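Wikcombe Home Support
Ticket 1729: Coffee tastes stale and weak, glass cup and lid
Opened by: Delia Quiroga
Status: Closed

Delia Quiroga, first message

Hi there! I bought one of your Wikcombe double-walled glass cups with the little glass lid in September, and I've been using it to keep my day's coffee beans in on the counter. (Yes, I know it's sold as a drinking cup. It's just so pretty with beans in it.) For the last couple of weeks my coffee has been tasting flat, kind of papery, and I'm starting to think the lid isn't keeping air out. I also get a different strength every single morning even though I scoop the same number of spoons. Some days it's great, some days it's brown water.

What I've tried so far: I bought a fresh bag (Drokgate dark roast, same as always), I ran vinegar through the coffee maker, and I cleaned the grinder with a dry brush. No change that I could taste. Is the lid defective, or am I doing something dumb?

Palesa Venter, support

Hi Delia, thanks for all the detail! You are not doing anything dumb, and you'd be amazed how many people keep beans in that cup. I have one on my own desk with beans in it right now.

The lid first. It's a plain glass lid and it rests on the rim. There's no gasket, so it keeps dust out and that's about it. If beans sit in there for a few days, they're going to go stale, and quicker if the cup is anywhere near the stove or a sunny window. Can you tell me:

How long do the beans stay in the cup before you use them all?
Where on the counter does it live?
What kind of spoon are you scooping with?

Delia Quiroga

Okay, so, a little embarrassing. I said "my day's beans" but it's more like I top it up whenever it looks low. So the ones on the bottom could be in there for up to 9 days, maybe? I never get all the way down. It lives next to the toaster, which is under the window. I can hear you sighing from here.

The spoon is just a long skinny metal one, the kind you'd stir iced tea with. It came in a Vasiliauskas set from my aunt and I like it because it reaches the bottom. I do 8 scoops for a full pot.

Palesa Venter, support

No sighing, I promise! But I think you've got two separate problems and we can fix them both without buying anything.

Topping up is the first one. New beans go on top, you scoop from the top, and the old ones stay down there by the toaster getting older. Then one morning you dig a bit deeper and you get a cup's worth of tired coffee. That would explain the good days and bad days, too.

The spoon is the second. A small shallow bowl doesn't hold many whole beans, and the glossy dark roasts love to slide off. One scoop might be twice the next one. A thin spoon at the rim of a glass cup of beans, a navy mug standing by and the lid off to the side: it's fiddly!
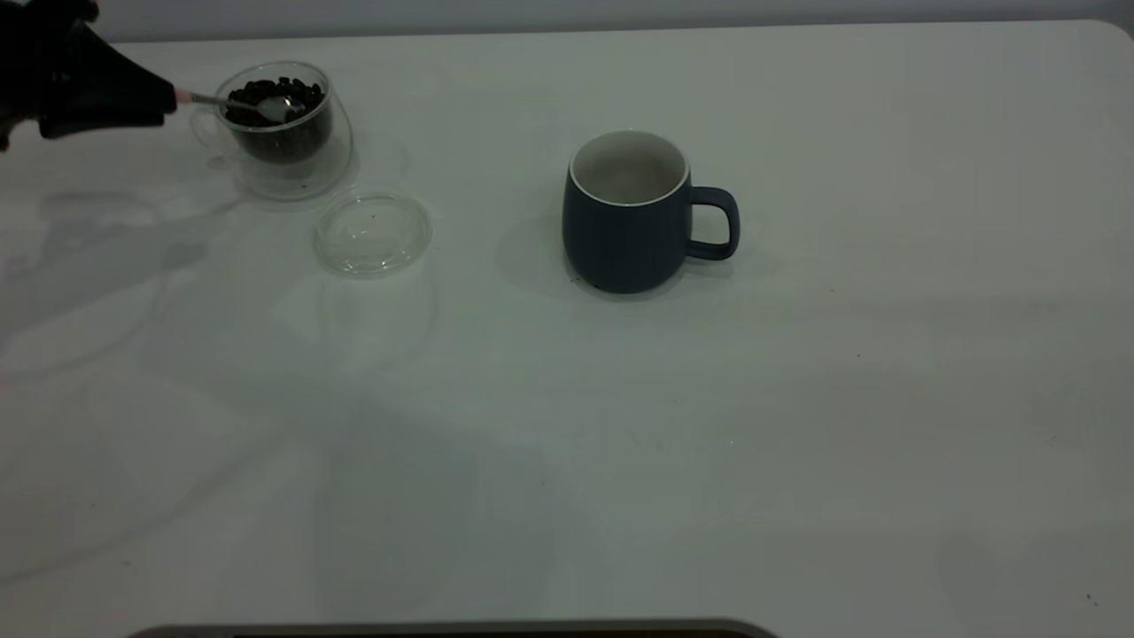 Steps I'd like you to try, in this order:

1. Empty the cup completely. Brew those beans if you can't stand to waste them, but don't judge your coffee by that pot.

2. Wash the cup and lid by hand with warm water and a drop of dish soap. Old beans leave an oily film and it smells after a while. Dry both pieces really well, and let them sit out overnight before anything goes back in.

3. Keep the bag of beans rolled down and clipped in a cupboard, away from the toaster. Put only tomorrow's beans in the cup.

4. Weigh them if you have a kitchen scale. Set the cup on it, zero it, and pour from the bag until you hit the weight you like. If you don't have a scale, use a deep measuring scoop and level it off with your finger.

5. Don't top up. Use what's in there, wipe it out, refill.

Give it 4 mornings and let me know?

Delia Quiroga

Reporting back! Dug out my old Wavix scale (dead battery, of course, so I lost a morning to that) and did everything on your list. The film inside the cup was kind of gross once I knew to look for it. I washed it twice.

First pot was already better. By the third one my husband asked if I'd switched brands. I also weighed my old 8 scoops a few times just to see, and wow, they were all over the place. I moved the cup to the shelf by the mugs, which means I had to move the mugs, which means the whole cupboard got rearranged, but fine.

One question: can the lid go in the dishwasher? I didn't chance it.

Palesa Venter, support

Oh, that's great to hear! I'd keep doing the lid by hand. It's thin at the rim and it can knock against other stuff on the rack. Same for the cup, mostly on account of that little handle.

I'm going to close this one, but just reply here if the papery taste comes back and I'll open it up again. Enjoy the coffee!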